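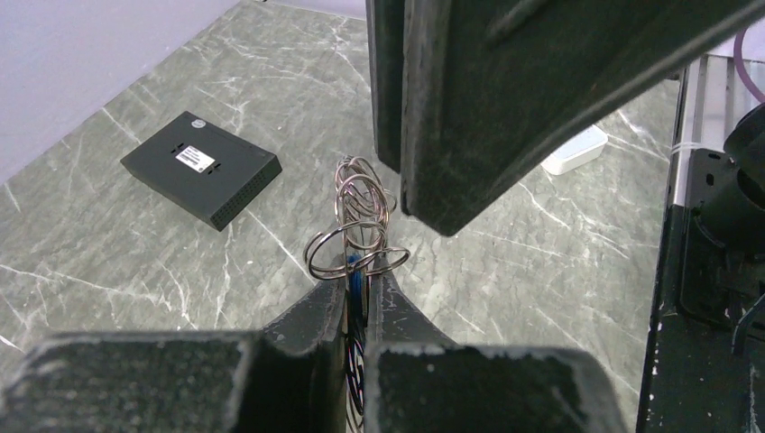

Teleoperation cell 2, pre-session check
Zariņš bench, Mornum site
Task: wire and ring pick, handover between arms (Prarex task 358)
Checked before the Friday session, start 8 a.m.

Mark each line OK, FIX or N/A. Comments go under the line. If a line is marked FIX, don't start recording until the shift lead has initialled it.

1. Emergency stop, operator side
OK. Pressed once with both arms idle. Both dropped to hold and needed a manual reset.

2. Emergency stop, bench side
OK. Button was stiff in February and has been replaced. New one travels properly.

3. Floor tape and walkway clear
FIX. A chair was inside the tape. Moved it and rechecked. Now OK.

4. Gripper fingers, condition
OK with comment. Light scuffs on the flat faces and some dust. No cracks found by hand. Wipe with a dry cloth, no solvent. The scuffs don't need reporting again unless an edge catches on a glove.

5. Gripper fingers, fasteners
OK. Checked with the torque driver, all four fingers.

6. Grip force limit
OK. Set to the low profile for thin wire. The Predus software goes back to the default profile after a restart, so read it off the screen again after lunch.

7. Wire bundle
OK with comment. Check each coloured strand for bare spots before it goes in the fingers. Keep the coil loose. If it has been pulled tight in an earlier run, open it up by hand with the arms in hold. Don't try to shake it out with the gripper.

8. Metal rings
OK with comment. The rings tangle. That is fine for the task, but they stick out on both sides of the fingertips, so the second arm has to come in from above and stop short. Operators were closing too early last week and touching finger to finger.

9. Items on the marble top
OK. Black box with the printed label stays on the bench as a background item, at an angle. Leave its vent grille uncovered. Small white item stays at the back. Don't tidy either of them between runs.

10. Cables at the arm mounts
FIX. Purple cable had slack near the elbow at full reach. Re-tied and ran the arm through its range twice. Now OK.

11. Rail, brackets and bolts
OK. Chipped paint on the black frame is old and only cosmetic. Strap on the white rail is snug.

12. Lighting
OK. Even across the bench, no glare on the rings that bothers the operator.

13. Leader arms and operator feel
OK. Left trigger is slightly heavier than the right. Within limits. Ask new operators to do ten practice closes on foam first.

14. Hand guiding mode
N/A. Remote control only for this task. No hands on the arms while they are powered.

15. Disk space and run counter
OK. Counter read 1,442 at start. Room for the full session.

General comments
Slow approaches make better demonstrations here than quick ones with a correction at the end. If the rings drop, finish the run, mark it as a drop and start a new one. Don't reach in while an arm is live, even for one ring.

Next check due before the afternoon block. Use a fresh sheet.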